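About Punden

Punden makes and distributes documentary films about water, soil and the places where people grow food. We are based in a converted feed store and sell to schools, public libraries, colleges and community groups. We also license films to a small number of regional broadcasters.

How we started

Rami Nseir founded the company after nine years as a high school earth science teacher. He had trouble finding films on groundwater that ran less than a class period and were made after his students were born. His first film, Cassim, followed one irrigation district through a dry spring and was shot on weekends with a borrowed sound kit. It was picked up by 4 school districts in its first year, and the orders paid for a second film.

That second film, Porik, is still the one people ask us about most. It looks at a valley where three towns share one aquifer and have argued over it for decades. We filmed at well sites, in town offices and in kitchens, and most of the best interviews took place at somebody's table after the official meeting was over. 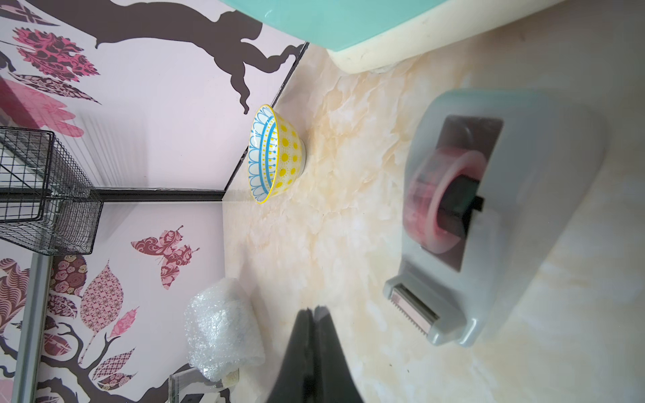

What we do now

Our catalog is split between films we make ourselves and films we distribute for other producers. Subjects include river restoration, cover crops, wastewater, wetland law and urban tree planting. Running times are between 18 and 56 minutes. Every title comes with closed captions and a printed discussion guide. Guides for the classroom editions are written by working teachers, who are paid for the job.

As of March, 974 schools hold a license for at least one of our films. We have also supported 2460 community screenings, from library basements to county fairs. A community screening license covers one showing to an audience of up to 700 people. Larger events are fine too – write to us first and we will send a quote.

Alance

Alance is our newest project, a series of short films about small towns replacing old water mains. It is slower work than we planned. Pipe replacement gets delayed by weather, funding and parts, and we film when the crews are working. Two episodes are finished and available to schools. The rest will be added to the catalog as they are done, at no extra charge to current license holders.

How we pay for films

Most of our income comes from licenses. We also apply for arts and education grants, and the funders of each film are listed in its end credits. We do not accept money from any company or agency that appears in a film. Funders do not see a cut before it is locked.

Submitting a film

We take on outside films twice a year. Please send a private viewing link, a one-page summary and a list of any archive material that has not been cleared. We prefer finished films but will look at rough cuts. Replies usually take six weeks.

Contact

The office is open weekdays from 9 a.m. to 4:30 p.m., except Wednesday, when we close at noon. Questions about orders and replacement discs go to the orders desk. Questions about screenings, preview copies and classroom guides go to the education desk – please include the film title and the name of your school or group.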